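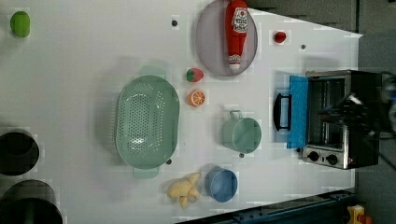 Ticket: Hiline tidy-up routine, mug and small items
Site: Sedcombe
Opened: September 21, 2023
Status: open, priority lowered

Reported problem
Ludport sold us this as a unit that clears a kitchen table. In 30 runs of the mug task it finished 43 per cent by their scoring and rather less by mine. I count a mug as put away when it is the right way up. They don't.

Checks so far
1. Restarted the controller and reloaded the June settings. No change.
2. Tightened the gripper screws and ran the arm slowly with something reddish at the fingers. Asked Huttunen whether anyone can judge a grip from the wrist view, with the bracket and the blue panel taking up so much of it. No reply yet.

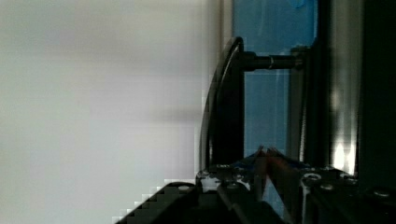 3. Swapped the wrist cable. The dropouts stopped and the scores stayed where they were.
4. Raised the time limit to 90 seconds. It now fails more slowly.
5. Went back to the mug by itself, coming in from above with the strawberry and orange left where they were. Please look at where the left finger sits against the rim before you tell me again that the approach angle is fine.
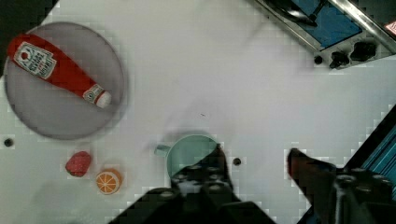
Vilho Ojala
Test technician, Sedcombe

I have kept machines running since 2002 and I'm not against this one. But these are toys on a plain white table. A real sink has grease, forks and a wet cloth in it. Until the mug works I won't sign off the dishes module, and I'd like the word "household" taken out of the quote.

Next: Ludport to send the grip force log.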